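Lock-up period (stocks)

A lock-up period is a stretch of time after a company goes public when insiders - founders, employees, early backers - have agreed not to sell their shares. I keep this entry as part of my little investing glossary, and it's the one I get the most mail about, so I've let it run a bit longer than the others!

The usual length is six months, though I've seen shorter ones, and some deals let people out in stages. The agreement is a contract between the insiders and the banks handling the offering (the underwriters). The terms are printed in the prospectus, usually way toward the back, and I'd go read them before buying anything newly listed.

Why bother? Well, picture a made-to-order mess: a company sells a small slice of itself to the public, and the next morning everyone who got in cheap years ago dumps their stock. The price would get hammered. A lock-up gives the market time to find its feet, and it gives the new owners at least one earnings report to chew on.
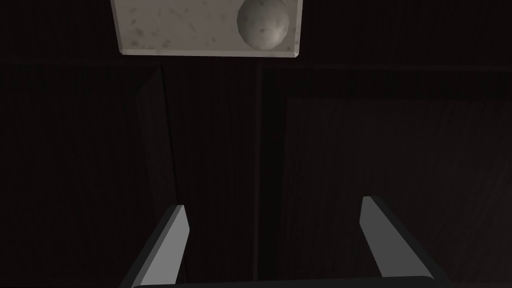
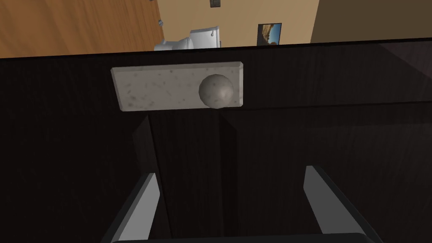
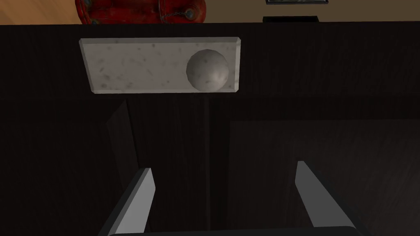
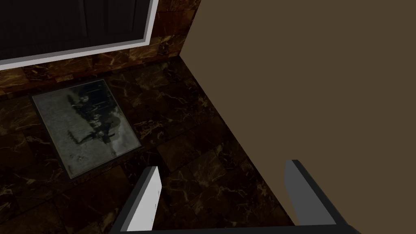 Does the share price always fall when a lock-up ends?

It often slips a little around the date, but there's no rule. Traders know the date in advance, so part of the effect can show up days or weeks earlier, and plenty of insiders simply hold on to their stock.

My own lesson came from Fluvia, a small pump maker I bought at $9 soon after it listed. I hadn't looked up the expiration date, the stock slid to $7 the week before, and I sat there wondering what on earth I'd missed in the news. (Nothing! It was all in the prospectus.) Itton, which I bought later, had a staged release and hardly moved.

Early release. The underwriters can usually waive a lock-up ahead of schedule, and the company will normally announce it when they do.

Not the same as: a blackout period, when a company bars its own staff from trading near earnings, or a vesting schedule, which decides when an employee's shares become theirs in the first place. My friend Hyun-seo Kwak had 2000 shares fully vested and still couldn't sell a single one until the lock-up ran out.

See also: float, prospectus, secondary offering, underwriter.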